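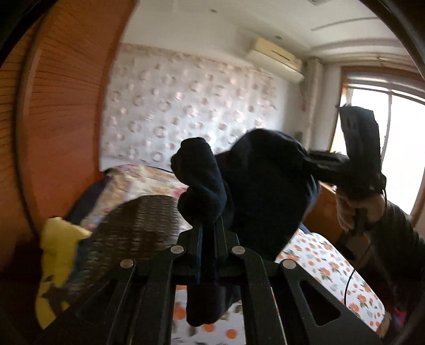

Benvinda Leitão has spent the past two winters teaching people to pick up their own laundry with a tool. She coordinates home recording for Stumero, a small outfit that trains robot arms to handle clothing, and in March the company opened its workroom in Hendov to the public for an afternoon. I went along and stayed after closing to talk with her and with Rosário Marinho, who looks after the training side. The tool is called the Kiton. It's a black gripper worked by hand, and people generally use two of them, one per side. Dark clothing is what both of them wanted to talk about first: a bunched bit of navy cloth between the fingers, so dark that the folds mostly disappear, with a white cover patterned in orange blossoms under it. "The cover is easy," Leitão said. "The navy is the hard part. Every house has a pile of navy."

The workroom is the back half of a former print shop on Teixeira Road. The front half was set up for visitors, with two beds, a table and a robot on a stand. The beds were made up with donated linen in as many patterns as the staff could find. People could try the Kiton on a basket of shirts and jumpers, and on the hour the robot folded a towel.

I asked Leitão how she explains the job to a household that has never heard of it.

"I say we want to see you tidy up, only with these in your hands," she said. "That gets most of it across. Then I hand them over and let them have a go at a sock. They drop the sock. Everyone drops the sock. I don't correct them for the first ten minutes, they work out the squeeze for themselves and it sticks better."

She then sets down a few rules. Keep both grippers in view of the cameras when you can. Don't put one down halfway through a fold to scratch your nose. If something goes wrong, carry on and fix it the way you'd fix it on any other day. That last one takes the most persuading. "People want to start again. They get a sleeve inside out and they stop and say sorry to me. I'd like the sleeve inside out, please. I'd like to see how you get it back."

Households clear a space on the bed or the couch and otherwise leave the room as it is. Leitão said she used to ask people to strip the bed down to a plain sheet and gave that up in the first month. Flowered bedspreads, woven mats, blankets in two or three layers all stay where they are. "My aunt's bed has four things on it and a yellow cloth over the end. You take that away and it's a different bed."

Marinho joined us at this point with a plate of sandwiches left over from the visitors' table. He used to repair commercial sewing machines, and he speaks about fabric in terms of weight and slip. I asked him why they don't just drive the robot by remote control in the workroom and record that.

"We did, at the start," he said. "It's slow. You sit there with the controls and you're folding a shirt in four minutes and you're cross by the end of it. With the hand-held ones you move close to how you'd move anyway. You can feel the cloth pull. If it's about to slide out you feel that too and you tighten up. That's in the recording, the tightening, and I can't get that from someone at a desk."

The fingers of the Kiton match the ones on the robot closely enough that a grasp made with one can be tried with the other. He had a gripper on the table and worked it open and shut as he talked. The linkage spreads out wide at the bottom and the two fingers come together at the top, and he said most of his repair time goes into the pins at the joints. Lint gets in. Pet hair is worse.

The target for each kind of garment is 500 good recordings. Padded jackets reached theirs in the new year, or were thought to have. Marinho checked through the lot and found one where the person had been called to the door and the jacket was left hanging over a chair for the rest of the run, so the figure on the whiteboard was changed to 499. It was still 499 on the open day. Several visitors asked about it.

"I could have filled that slot the same evening," Leitão said. "I've got a jacket. But he wanted one from a house we hadn't been to, so we're waiting on the next booking."

"It should be from a new house," Marinho said.

I asked about the towel demonstration, which I had watched twice. The first time the robot took hold of a corner, lifted, found the second corner and laid the towel in half with the edges fairly square. The second time it picked up the towel and the bedspread together and began folding both. A boy near the front laughed very loudly. Leitão stopped the arm, freed the bedspread and ran it again.

"I was glad, in a way," she said. "Parents were coming up to me before that asking how much and when can they have one. After the bedspread they asked better questions. One woman wanted to know if it can tell a thing from the thing underneath, and that's it, that's the work we're doing this year."

Marinho said the trouble gets worse with thick, soft items that bunch up. A towel lies flat. Something padded or rolled over on itself has humps and hidden ends, and the part you want is often hanging below the part you've got hold of. In poor light, or with a bright window behind it, a dark item can turn into one shape with no inside. A person goes by feel and by knowing what a sleeve is. The robot has the picture, the finger position and whatever it has taken from the recordings.

"So do you ask people to close the curtains?" I said.

"No," said Leitão. "They wouldn't have them closed at two in the afternoon."

She would like more recordings made in the evening under ceiling lights. Most people book her for the daytime, and she can see why. A session runs to 210 minutes with breaks, and it is tiring. The grippers aren't heavy to pick up but they are heavy to hold out in front of you. She carries a folding stool and tells people to use it. Cold rooms are another matter. In winter plenty of people keep their coats on indoors to save on heating, and a thick sleeve can catch on the cable if they reach across themselves. She shows them how to let the cable hang to the outside of the wrist.

There were complaints on the day, and she brought them up before I did. A man who had worked in a hospital laundry told her the whole thing was a way of getting rid of the few jobs left in that line. She talked with him for a good while. "I didn't have an answer that suited him," she said. "I told him what we're building it for, which is people who can't lift their arms or can't stand at a bed. He said that's what it's for now. He's entitled to think that. He left his number, he said if we want to know how sheets are really folded he'll show us."

Marinho has since phoned him.

Privacy came up as well. The recordings are made in bedrooms, and a visitor asked what happens to the rest of the room. Leitão said households go through the footage with her before she leaves and can strike out anything they like, for any reason, and still be paid for the session. Family photos come down off the wall first if people want them down. Faces are kept out. Hands are in, there's no getting around hands.

I had a turn with the Kiton before I left. Leitão gave me a pair and a dark cardigan and stood to one side. Picking it up was simple enough. I had it by the middle, though, and when I went to find the shoulder with the other gripper I pinched the back and both sleeves at once. I put it down and apologised.

"See," she said. "Keep going."

It took nine tries to get it into anything she would call folded, and one cuff was still sticking out at the side. Marinho had a look at it and said he'd keep the last two if I signed the form, so I signed the form.

Stumero plans a second open afternoon in Hendov once the evening recordings are under way. Households in town and along Teixeira Road can put their names down at the workroom. Leitão asks that you don't do your washing specially. She'd like whatever is on the bed.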